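Section 7. Setting up the table for an open day

I've run this demo at Sidcombe and again at Estwood, and the setup below is the one I keep coming back to. It takes me 8 minutes if the Bromier kit is already charged.

1. Put the table where visitors can walk past at least one long side.
2. Lay one object on it. Just one! You can swap it later.
3. Wipe the marker cubes on both grippers with a dry cloth.
4. Sit down, pick up a gripper in each hand, and start the timer.

Note: visitors will want to grab the cubes. Ask them to hold the gripper by its body and keep fingers off the black squares. 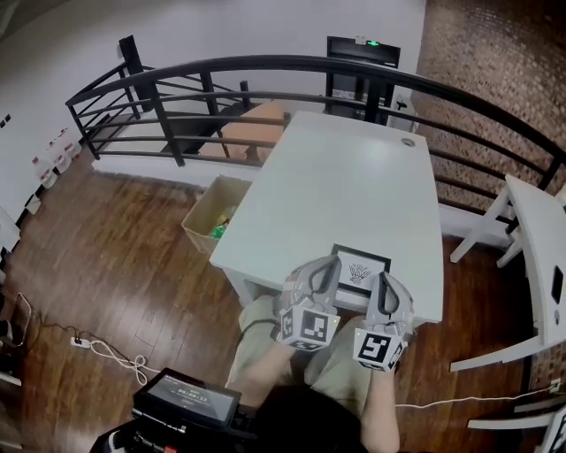
5. Start your first pick with both grippers held over the near edge of the table and the finger pads pointing away from you. I like something flat to begin with, and a small framed drawing lying near the front edge is great for this (people lean in to see what the drawing is, and then they stay for the pick). Talk while you work, but slowly, and keep the cubes clear of your sleeves.

6. Let a visitor try. Give them 2 turns each, then save the session under Modise in the menu.

Caution: tuck cables away from the walking side before you open the doors. I tripped on mine in December and lost a whole morning's session.

If you see error 324, restart the display and go back to step 4.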